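Friday, late

Bus again. 27 minutes standing at the Brernden stop in the rain, then two came together, both full of wet coats. Got in at ten to eight. Soup from the freezer, no bread. Must get bread.

The Bamine allotment letter has come at last. Fourteen months on the list and they've given me plot 55, the far end past the water tank, next to the railway fence. Half a plot really. Went up on my lunch hour to look. Brambles to the chest, one good gooseberry, a shed with no door. Soil black and lovely where I kicked it. Stood there grinning like an idiot in my work shoes.

Rent due by the end of August. Key is a deposit on top. Gate code is 1444, writing it here as I will lose the letter, I always lose the letter.

Plan so far:
- clear a strip by the path first, only the strip, do NOT start on the whole thing
- cardboard down over the rest, ask at Ofori's for their big boxes
- garlic in before it gets properly cold
- broad beans, the autumn sort
- rhubarb if anyone is splitting theirs
- door for shed??

Ofori's shuts at six so that's a Saturday job. They had seed garlic in last year by the till, in a bucket, dear but good big bulbs. The supermarket stuff I tried in the pots came up thin as string and then went rusty.

Hands a mess already and I only pulled at one bramble. Need the thick gloves, the ones with the long cuffs. Think they're under the stairs behind the hoover. Also need: loppers, a fork that isn't bent, knee thing. 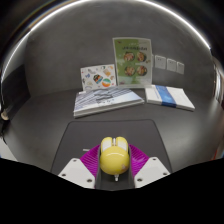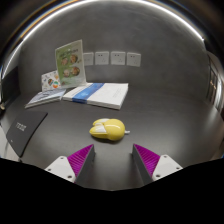
The yellow mouse is in the second one.

Wrote to the site list tonight, new Posteo address as the old inbox is hopeless, asking whether anyone minded me burning the brambles. Answer back inside the hour, no name on it, just plot number: no fires before October, and please don't dig the roots out by the fence at all as the bank slips, cut them low and keep cutting, they give up after two summers. And the gooseberry is a red one, very sweet, net it or the pigeons will have the lot. Nice of them. Two summers though!

So no bonfire. Cut and stack then. Will have to drag it all the way to the heap by the gate, can't see a barrow getting down that path in this state.

Keep going back to the plan on the envelope. Have drawn the beds the wrong way round twice, the sun comes over the tank in the morning and the fence end must be in shade till elevenish. Beans there? Or leave it rough for the frogs. Will go up early one day and just sit and watch where the light falls, with a flask.

Rang home, told them, they were pleased, wanted to know if there'd be leeks. There will be leeks.

Rain stopped. Washing still out, soaked thruogh. Leave it. Bed. Find gloves tommorow, bread, boxes.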